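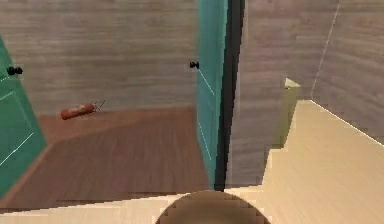
Kukmont Community Archive
Progress report to the Clendinine Fund
Oct 11, 2022

Period covered: second half of the grant year to date

Summary

Cataloging of the Rakena newspaper collection is on schedule. Scanning is behind, mostly on account of the bound volumes, and we ask for a small change in how the remaining scanning money is spent. Storage work is finished except for labels. No other changes to the grant are requested.

Cataloging

The collection came to us as 3,000 loose issues plus the bound volumes. As of this report 1,308 of the loose issues have a full catalog record, with date, issue number, condition and a short list of subjects. The rest have a shelf number only. We started with the oldest issues, and those took longest. Many have no printed issue number, and the date had to be worked out from the shipping notices and the church listings on the back page. The later issues are numbered and should go faster.

We changed one thing in the record format in August. The original plan had a single field for place names. Readers who come in looking for family history usually have a township or a road and nothing else, so we split the field in two, one for towns and one for everything smaller. Records made before the change have been corrected.

Scanning

We have scanned 329 issues. The target for this point in the grant was higher. The loose issues are going well on the flatbed. The bound volumes are the problem. The gutters are tight and the last half inch of the inside column is lost on most pages unless the binding is cut, and we do not want to cut it.

Trarnadetti, the firm that did our map sheets under an earlier grant, looked at 2 of the volumes and made test scans on a cradle with the book open partway. The inside column is readable in all the tests. Their price per page is higher than our budgeted cost, but they would also do the cropping and file naming, and staff are doing that now.

Storage

All loose issues are out of the old cartons and in flat boxes. The worst of the brittle issues have been interleaved with tissue. Shelf labels are printed but not yet up - the first batch had the wrong prefix and was sent back. Humidity in the stacks was too high for part of August and has been in range since the dehumidifier was serviced.

Public use

Requests are up a little. Most are for obituaries and school notices. We answered several from the new records alone, without pulling the paper, and that saves wear on the worst issues.

Request

We ask to move the unspent part of the equipment line to contract scanning so that Trarnadetti can do the bound volumes. The grant total stays the same. The second flatbed scanner in the original budget would not be bought.

Next period

Finish the labels. Continue cataloging loose issues in date order. Send the first bound volumes out if the change is approved. Put the finished records online, with scans attached where we have them.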